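Quitting the office coffee (and most of my other bad habits)

So I've been working from home since August and I've finally got a morning that I don't hate. This has taken me way longer than it should have! When the Cosmont office closed our floor I had all these plans. I was going to run before breakfast. I was going to learn to bake bread. What I did for the first six weeks was roll out of bed four minutes before my first call and sit there in a hoodie with my camera off, eating dry cereal out of the box.

My friend Siriporn has worked from home forever and she told me the trick is to have a commute. A fake one. You get dressed, you leave the house, you walk somewhere and you come back in as a person who is at work. I thought this was the silliest thing I'd ever heard, and then I tried it on a Tuesday when I had nothing on until ten, and I've done it nearly every weekday since.

My route goes down the hill past the Pistthorpe playing fields, around the back of the library and home along the canal. It's 2000 steps if I don't stop, which I know because my sister gave me one of those watches and I am now one of those people. I usually do stop, though. There's a big gray dog that lives in the house with the blue gate and he needs his ears scratched, and if he's out I can lose a good five minutes there. Cameron, who owns him, has started leaving for work at the same time I go past, so we have the same little chat about the weather every day. I had no idea how much I'd missed that kind of nothing conversation. At the office I used to put my headphones in to get away from it.

The other big thing was moving my desk. I'd had it in the bedroom, jammed between the closet and the window, and I could see my pillow from my chair. Bad, bad idea. It's now in the corner of the living room behind the couch, and I got a folding screen secondhand (a bit scratched, kind of ugly, I love it) so that I can close the whole thing off at the end of the day. If you've only got a small place I can't recommend this enough. Out of sight really does work on me. I stopped checking email at nine at night pretty much the same week the screen showed up.

Then there's the matter of breakfast. I've gone back and forth on eating before or after the walk and I'm firmly an after person now. I get back, I kick my shoes off, I put the radio on, and I make something that takes a little bit of time, like eggs or oatmeal in a real pot. The microwave kind tastes like wallpaper paste and I will not be taking questions on that.
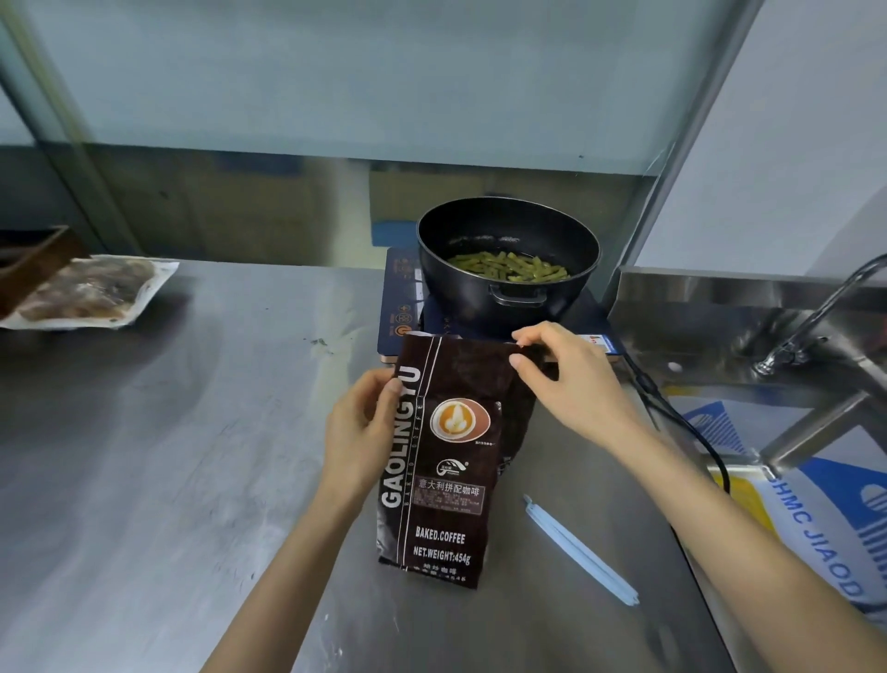
I also don't look at my phone until I've finished eating. This one is hard and I cheat on it, mostly on Mondays when I already know there's going to be a pile waiting. But on the days when I manage it I'm in such a better mood by the first call. Li-hua on my team asked me a few weeks ago if I'd been on vacation. Nope, just oatmeal!

I should say what hasn't worked, too. The to-do app was a flop. I paid for a year of Retuneck after seeing everyone rave about it, and it kept sending me cheerful reminders about tasks I'd put off, until there were 414 of them and I deleted it while I was waiting for a bus. I've gone back to a paper notebook, the cheap spiral kind, and I write down whatever has to happen that day on one page. If it doesn't fit on the page it isn't happening. Getting up at five was also a flop (I lasted three days and cried at a commercial). And the standing desk thing that clamps onto the table now holds up a fern.

Lunch is still a mess, if I'm being truthful. I'm fine until noon and then I get sucked into something, and suddenly it's half past two and I'm eating cheese over the sink. Feng-yi swears by cooking a big tray of something on Sunday and portioning it out, and I've tried it twice. Both times I was sick of it by Wednesday and ordered noodles. If anyone has a lunch that you can make in ten minutes and that isn't a sandwich, please please leave it in the comments, I'm begging.

Next on my list is the end of the day. Right now I just sort of stop, close the screen and wander around the apartment feeling a bit lost until dinner. Siriporn says I need a commute home as well, so I might try doing the route backward, although it'll be dark by then soon and the canal path has no lights on it at all. Maybe I'll just go up to the corner store and back. They sell those little almond cookies, so I can see that habit sticking.

More next week, when I'll finally post the pictures of the living room. I have to do something about the cables first.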